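Categoría: Apuntes de clase / Robótica y aprendizaje

Recogida de demostraciones para tareas de montaje
Curso de manipulación con aprendizaje por imitación. Bloque práctico.
Profesora: Silvana Holanda. Laboratorio Urkside.

1. De qué trata este bloque

Hasta ahora hemos hablado de la política como una función que recibe observaciones y devuelve acciones. En este bloque nos ocupamos de los datos con los que se ajusta esa función. La tarea elegida es el montaje de un ordenador de sobremesa a partir de tres piezas: disco duro, procesador y módulo de memoria. Cada una tiene su sitio en una base impresa en 3D, junto a la torre, y su destino en el interior de la caja.

La tarea es buena para enseñar porque mezcla tolerancias muy distintas. Un disco en su bandeja admite cierta holgura y se guía solo durante el último tramo. Un procesador no admite casi nada: hay que dejarlo plano y orientado. La memoria pide alineación y después fuerza. Una política que resuelva bien el disco puede fallar por completo en las otras dos.

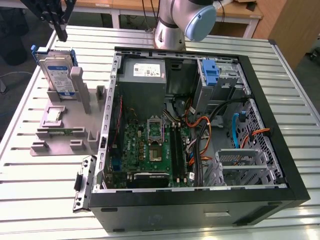 ¿Cuántas demostraciones hacen falta para empezar a entrenar?
Para una sola pieza, con posiciones de partida poco variadas, en este curso empezamos con 40. Con esa cantidad se detectan errores de formato y de sincronización, y la política suele aprender la aproximación. El contacto necesita bastantes más.

2. Unidad de registro

Llamamos episodio al intervalo entre el inicio de la grabación y la retirada del brazo a la posición de reposo. Un episodio contiene una sola pieza. No se encadenan dos piezas en el mismo episodio aunque el operador tenga tiempo, ya que luego habría que cortar a mano y los cortes no salen iguales entre personas.

En cada episodio se guarda:

- imágenes de la cámara fija y de la cámara de muñeca, cuando la haya;
- posiciones y velocidades articulares;
- apertura de la pinza;
- fuerza y par en la muñeca;
- orden enviada por el operador, con su propia marca de tiempo;
- etiqueta de pieza y etiqueta de resultado.

La orden del operador y la posición medida son señales distintas y se guardan las dos. El error más frecuente en las prácticas es entrenar con la posición medida como si fuera la acción. En espacio libre apenas se nota. En contacto la diferencia entre ambas es lo que produce la fuerza, y al perderla la política llega a la ranura y se queda apoyada sin empujar.

3. Preparación del puesto

La torre va tumbada sobre la mesa, con el lateral abierto hacia arriba. El zócalo del procesador se deja con la palanca levantada antes de empezar, porque abrirlo es otra tarea y tiene su propio conjunto. Los cables de alimentación no se recogen. Si todos los episodios se graban con los cables en la misma postura, la política la aprende como referencia y falla cuando alguien los mueve.

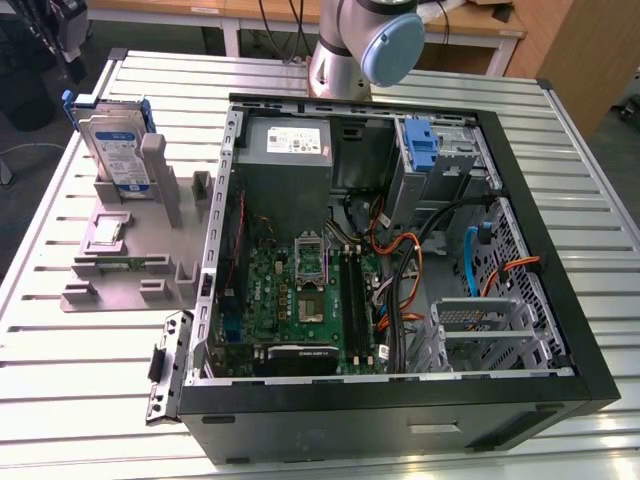 Entre episodios se desplaza ligeramente la torre y se vuelve a colocar la base. El desplazamiento máximo permitido es de 2 cm en cada eje. Quien prepara el puesto no debería ser quien teleopera: el operador que acaba de colocar la caja ya sabe dónde está y conduce con menos correcciones visuales, y esas correcciones nos interesan.

La iluminación del techo se deja fija durante una sesión y se cambia entre sesiones. Apuntad el cambio en la hoja.

4. Fases del episodio y etiquetado

El software de anotación que usamos (Maltix) permite marcar fases sobre la línea de tiempo. Usaremos cuatro:

a) Aproximación a la base. Desde el reposo hasta el primer contacto de los dedos con la pieza.

b) Agarre y elevación. Termina cuando la pieza ha salido por completo de su alojamiento. En el disco conviene subir en vertical hasta librar los postes y girar después. Varios alumnos giran antes de tiempo y rozan; si el roce no desplaza la base, el episodio vale.
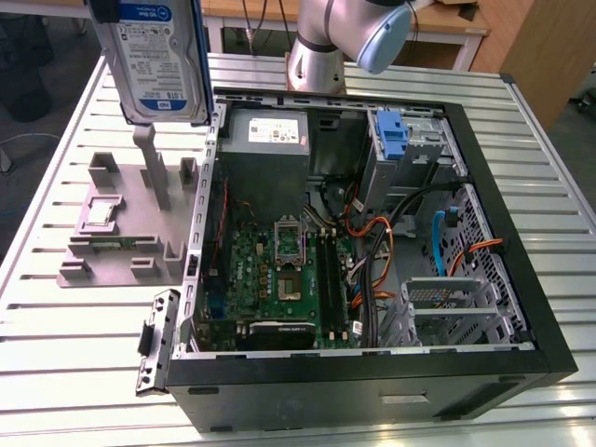 c) Traslado. Desde que la pieza queda libre hasta que entra en el volumen de la caja. Es la fase más larga y la que menos aporta por segundo grabado. Se puede submuestrear en el entrenamiento, nunca en la grabación.

d) Inserción y retirada. Desde la entrada en la caja hasta el reposo. Aquí se conserva la frecuencia completa en todas las señales.

Las fases se marcan después de la sesión. Marcar en vivo distrae al operador y los límites quedan retrasados.

5. Qué hacer con los fallos

Un episodio fallido no se borra. Se etiqueta como fallo y se indica la fase. Distinguimos tres casos:

Fallo con recuperación: la pieza se atasca o se ladea, el operador la retira un poco y vuelve a intentarlo con éxito. Se etiqueta como éxito con recuperación. Son los episodios más valiosos del conjunto, porque muestran estados que un operador limpio no visita.

Fallo sin recuperación: la pieza cae o queda mal asentada. Se guarda aparte y no entra en la clonación de comportamiento. Sí sirve para entrenar el clasificador de resultado.

Fallo del sistema: pérdida de imágenes, parada de seguridad, desfase de relojes. Se excluye de todo y se anota la causa.

No pidáis al operador que falle a propósito. Los fallos fingidos tienen una forma distinta y el clasificador aprende a reconocer el fingimiento.

6. El conjunto de referencia

Para los ejercicios se reparte el conjunto Rarell, grabado en este mismo puesto. Contiene 3.705 episodios, de los cuales 361 llevan la etiqueta de éxito con recuperación. El reparto por piezas no es uniforme: el disco está muy representado y la memoria poco. Tenedlo en cuenta al comparar tasas de éxito y dad siempre el resultado por pieza.
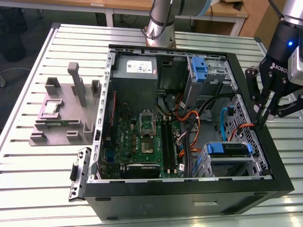 Figura 4. Torre abierta, base de piezas y pinza sobre la esquina posterior derecha de la caja.

La separación entre entrenamiento y validación se hace por sesión. Si se reparten los episodios al azar, dos grabaciones consecutivas con la caja casi en el mismo sitio caen en lados distintos y la validación sale demasiado optimista. El script de Aksoy ya hace la partición por sesión; comprobad que la opción está activada.

7. Ejercicio

Por parejas. Grabad una tanda de demostraciones de una sola pieza, etiquetad las fases por separado sin mirar lo que ha hecho el compañero y comparad los límites. Entregad la diferencia media por fase, en fotogramas, y un párrafo sobre la fase en la que más discrepáis. Adjuntad la hoja de sesión.

Entrega: 3 de mayo de 2020, en la carpeta del grupo.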